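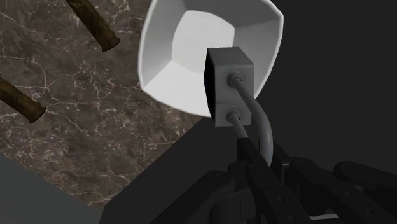
Two rusty rods on a veined marble surface (computer render)

Subject: Re: [relay-list] Kovham team size

On the evening thread, Ánh Nông wrote:
> Good news from Bristasby. The Kovham Games squad is set at 490 athletes
> across 14 sports, our biggest yet. Open water swimming is in for the
> first time, and we get 2 relay teams on the track. Let's all get behind
> them!

Ánh,

I'd like to get behind them too, but I have trouble with that 490. Is it athletes, or everyone with a badge? The February notice gave one total for the whole delegation and never split out coaches, physios and team managers. If the new number comes off the same sheet, "our biggest yet" doesn't mean much, and I'd want to see the last squad counted the same way before anyone puts it in a headline.

The second relay team bothers me more. Who is in it? The qualifying list on Gridgate has enough names for one team and a reserve. Lò has been down as "pending fitness" for weeks, and I can't find a race result for him this season. Maybe there were trials I missed. If so, where are the times?

And the budget. We were told roughly 1605 a head for travel and lodging, set when the squad was a good deal smaller. Has that gone up, or are people going to be asked to pay the difference in the last month, like last time?

I'm not against a big team. I'd just like to see the list by sport, with the staff on a separate page, before I forward this to my club.

Diệp Lã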